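The Second Life of the Kitchen Table

By Lejla Perić
May issue | Home & Work
Print | E-mail
Share (11) | Comments (3)

Patricio Requena buys tables that other people have given up on. He keeps them in a former feed store on the edge of Promside, stacked on their sides with the legs off, and on a Saturday morning there is usually a pickup truck at the door with another one in the back.

Most come from estate sales. Families divide up the dishes and the lamps without much trouble, Requena says, but the table is too big for anyone's apartment. He pays little for them and does the work himself.

The work is slow. Old varnish comes off with a scraper first, then with paper, always along the grain. He doesn't use a belt sander on a top he likes. A belt sander can dig a hollow in a few seconds, and a hollow shows every time the light comes in low from a window.

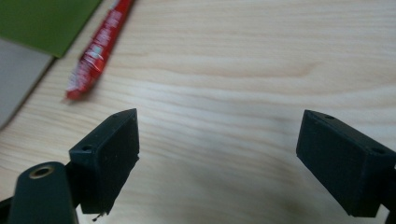
Page last changed: May, 7:11 a.m.

Pale wood is what buyers ask for now. When Requena started, people wanted everything dark, and he spent his days rubbing brown stain into perfectly good boards. Today he spends them taking it back out. A light top with a matte finish will sell within a week. The dark ones can wait until winter.

Peninah Muli bought one for her house last year, a long farmhouse piece with a drawer at one end. She has three children and does not use placemats. "It has marks on it already," she said. "I wasn't going to be the person who protects it."

Her finish is plain oil, put on with a rag and renewed twice a year. Tekle Gebremichael, who runs the Jirkora furniture shop across the river, prefers a hard varnish for families and says so to anyone who asks. Oil feels better under the hand, he admits, but it lets in red wine. The two men have argued about this for years and still send each other customers.

Prices at both places start at $100 for a small drop-leaf. Requena won't quote on a large table until he has turned it over. The underside tells him about old repairs — glue blocks, odd screws, a brace cut from a crate — and those decide how many days he will need.

He is working on a round one now, with a split pedestal. It is promised for the end of the month.

Print | E-mail
3 comments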